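Zemard Shelf Guide, Section 4: Loading the Top Shelf
Oct 29, 2025 – by the Skadton manuals desk

You have built the rack. Now it has to hold something.

1. Stand the rack on its feet. Carpet is fine. Striped carpet is also fine, and will show you at once if the rack is crooked.

2. Set the black shells along the yellow top shelf in a row, with gaps between them. 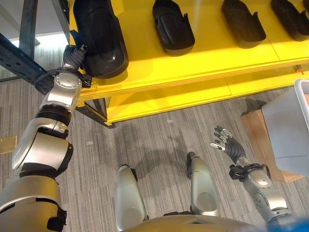

Reading time: 4 min

3. Lift each shell by its side. Dragging it will work too, once, and then you'll own a scratched yellow shelf.

CAUTION: Do not stand on the lower shelf to reach the upper one. We have had letters.

4. Keep spare pieces in a tote beside the rack – close enough to reach, far enough to miss with your shin.

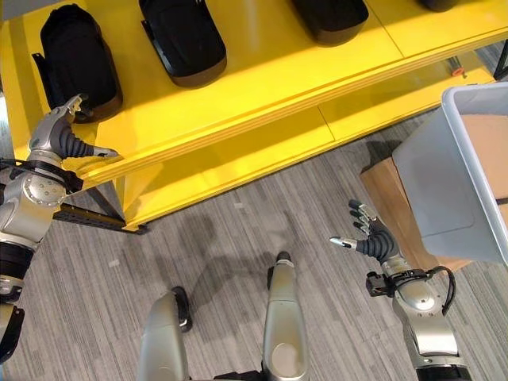
Can I put things on the lower shelf as well?
Go ahead, but load it before the top one. Your back will notice the difference.

5. Wipe the shelf with a dry cloth before the next load. Polish makes everything slide, mostly toward your feet.

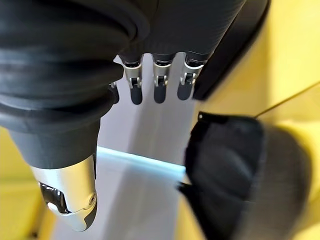 Fig. 3. Thumb and fingers, tips down.

NOTE: Check the bolts again in November.

Related
Section 3: Bolting the Uprights
Section 5: Moving a Loaded Rack (Don't)
Lovine Tote Sizes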